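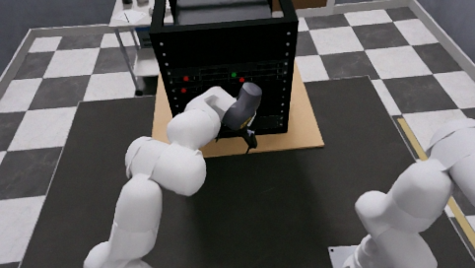 The Dalgleish open day starts at ten, or so the email said, and at ten the front door was still locked and a line of us stood outside admiring the bike rack. Then someone inside noticed, and we were let in and given lanyards and a map on which the restrooms were the largest feature.

I had come up from Cletby on the early bus, two hours with a man eating sunflower seeds behind me, so my standards for the day were already low. I'd signed up for the afternoon slot in the robot lab and got moved to the morning one, which suited me. The morning one had pastries.

The lab is at the end of a corridor lined with posters from conferences in nicer climates. Hiyori Sekiguchi runs the project, and she has the calm of a person who has explained the same thing to 300 visitors and expects to explain it to 300 more. The project is called Ovstead. I asked what it stood for. It doesn't stand for anything. It was the name of a street one of the students lived on.

What Ovstead does is teach robot arms to look after a server rack. You have a room full of computers, often a long way from anyone, and sooner or later something in it needs a button pushed or a part swapped. At present a person gets in a car. Ovstead would like the person to stay home, and most of the work toward that is done in simulation, on a pair of white arms and a black rack with a few red lights and one green one glowing on its front panel. The floor is black and white check. I asked about this too, being on a roll, and Sekiguchi said someone had liked it.

I'll admit I had pictured something more like a car plant, with sparks. Simulated robotics is a spectator sport on the order of chess by mail. You sit on a folding chair and watch a big screen while a graduate student types. The arm on the left swings toward the rack. Its two black fingers hover by the front panel with the air of a man at a vending machine who has forgotten which row the chips are in. The other arm keeps out of it. A woman in front of me whispered to her husband that she knew which one he was.

On the first run the fingers went past the panel and into the rack, through solid metal, and stayed there. The student said "collision mesh" under his breath and restarted it. The second run went better. The third was very good, and there was real applause, mostly from a boy of nine or ten who had been waiting for his moment.

The part I found interesting came in the questions. Somebody asked why they didn't just use the actual arms, and Sekiguchi said they do, down the hall, but a rack costs money and a simulated one can be knocked over all night. They change things between runs: the lighting, the friction, how far the rack has been nudged from where it ought to be. An arm that has only ever met one rack in one spot is useless the first time a cleaner bumps it. They used to train with everything perfectly lined up, and the results looked wonderful until they tried them down the hall. She told this story with some enjoyment. I gather the wonderful results had been someone else's.

We weren't shown down the hall. There was a sign about eye protection and a shortage of goggles.

After that the map sent us to Voveslow, the campus cafe, where the soup was lentil and the line was long enough to discuss the future of labor in. A retired phone technician told me he'd spent whole winters driving out to little huts to flip one switch, and he'd liked it – you got a sandwich on the way. He wasn't against the robot. He wanted to know who'd be getting the sandwich.

Practical notes, if you go next time. Book the morning. Sit on the left of the lab, as there's a pillar on the right that sees more of the screen than you will. Parking is 2 dollars an hour, coins only, at a place that builds robots. The last bus back to Cletby leaves at 3, and it leaves on time.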